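# Does the stacking score mean anything?

Project report, Hotari student robotics club, Jultstead

Our club spent the term on the box-stacking task from the Ralturitz practice set. You get a simulated arm on a table, a handful of small cartons, and some clutter in the way: rings, cylinders, flat sheets of cardboard. The goal is a tower. Our planner is called Pace, which was a hopeful name.
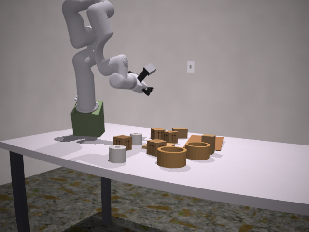 We ran 3,519 attempts in simulation, and we don't trust all of them. The first 382 used a friction setting so high that a carton could hang off one finger. We threw those out, although they had our best numbers.

## What counts as a success

The task rules say a tower counts if it is still up when the clock stops at 30 seconds. That seems generous to us. A tower leaning on its neighbor passes. So does one that would go over a second later. We added our own check, with a small push to the table at the end, and 135 attempts that had passed under the official rule failed under ours.

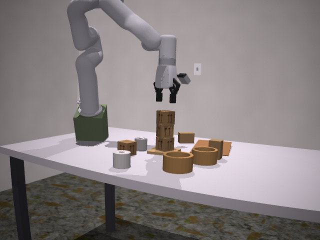 *Figure 2. Gripper open over a tower of three cartons, simulation.*

## What we would not claim

- That Pace would work on a real arm. We have never tried it on one.
- That it copes with clutter. The layouts in the set look very much alike – we suspect the planner just learned where things usually are.
- That faster is better. Our quick runs and our sloppy runs were mostly the same runs.

Next term we want to shuffle the layouts ourselves and rerun everything with the push test on from the start. We expect the score to drop.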